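Pimix (kit)

Pimix is a hand-held gripper kit used to record manual tasks for training robot arms. It is made by Nestis, a small hardware firm based in Korkthorpe, and went on sale on Sep 26, 2018. The kit was designed by Lamduan Thongsuk, who had earlier built test rigs for the company.

The operator holds one gripper in each hand and carries out a task at a normal table or desk. Each gripper carries a cube printed with square black-and-white markers, which software uses to work out the position of the hand. Cables connect the grippers to a small electronic unit with a screen, worn on the body.

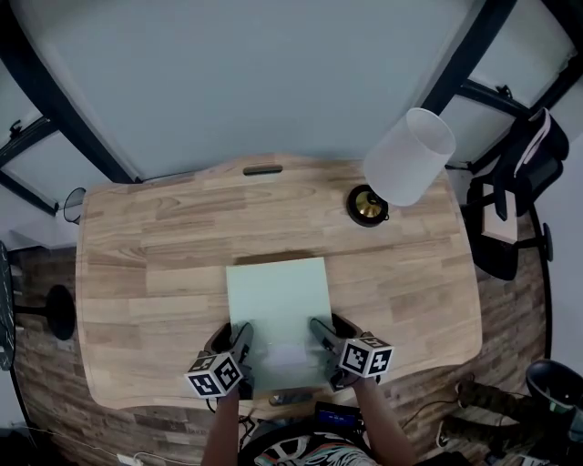 Pimix grippers on a sheet of pale green paper at a wooden desk.

The first production run was 500 kits. A pair of grippers with cubes, cables and the body unit costs $4,000. Spare cubes are sold separately for $78 a pair. Recordings are processed with Miah, a desktop program supplied by Nestis under a yearly license. An update released the following February added support for left-handed task labels and shortened the setup procedure.

Early buyers were mostly university labs and contract recording services. Users have praised the low weight of the grippers but complained about the cables, which can catch on chair arms and desk edges. The printed manual runs to 176 pages and has been criticized for its poor index.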